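In Defense of Four Sorting Places

by Thiện Đồng
7/9/24

Most spice storage is designed for people who own one kind of jar. I have looked at a lot of racks over the years, in stores and in other people's kitchens, and nearly all of them assume that every container will be the same height and the same width. My own spices have never worked that way. I have short jars with wide caps, tall bottles of sauce, little glass bottles left over from one recipe, and a few tins. I suspect most people who cook at home have the same mix.

My view is that a plain divided tray, with long compartments and nothing else to it, is better for these things than any rack. I'd go further and say that the racks are part of why people end up buying the same spice twice.

When we moved to Hirnby the kitchen came with a rack screwed inside the cabinet door. It had slots for 17 jars. Four of my containers fit. The rest went on the shelf behind it in a heap, and when the door closed the rack knocked into the heap. I lived with that for two winters. By the end of it I had three open jars of cumin.

The usual advice is to buy a matching set of empty jars and pour everything into them. I did it once, with a set from Garbridge that cost 38 dollars, labels included. It looked very good for a month. Then I bought more paprika than the jar would hold, so the leftover went back on the shelf in its bag with a clip on it, and I was storing paprika in two places. Sauce can't be poured into those jars at all. The original packaging also tells you what the thing is and when it was packed, and I want to keep that.

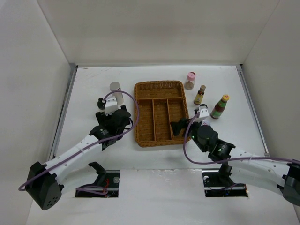
4 min read

A wicker tray with three dividers gives you four long compartments and makes no demands about what goes in them. A small spice jar can go in beside a bottle. A capped container that matches nothing else you own can go in too. If one is taller than its neighbor, it sticks up higher, and that is fine in a drawer with some depth or on a counter.

I sort by when I reach for things. One compartment is for what goes in at the start, with the oil. The next is for things added while the pot simmers. The third is for the table, so that's bottled sauces mostly, and the last one is baking. My sister-in-law sorts hers by cuisine and Giáp, who rents downstairs, goes by color of cap. Both of them find the pepper as fast as I do.

There are fair complaints about wicker. It holds crumbs, and if turmeric spills on it you will be looking at that stain for years. I put a strip of parchment in each compartment and change it in March when I go through the dates. A plastic tray wipes clean more easily, but the ones I've tried slide around, and the Sotach one I had cracked along a divider. Wood is heavier than I want to lift with one hand.

The other complaint is that a tray takes up counter space. It does. Mine lives next to the stove when I'm cooking and on top of the refrigerator when I'm not. The rack inside the cabinet door took up no counter space and I never used what was in it, so I don't count that as a savings.

If you want to try it, start with the tray empty and set out only the containers you used in the past week. Mine came to fewer than I expected. Put those in first and cook from them for a few days before adding anything else. The old jars at the back of the cabinet can wait, and some of them will probably go in the trash. The rack from Hirnby is in the garage now, holding screws.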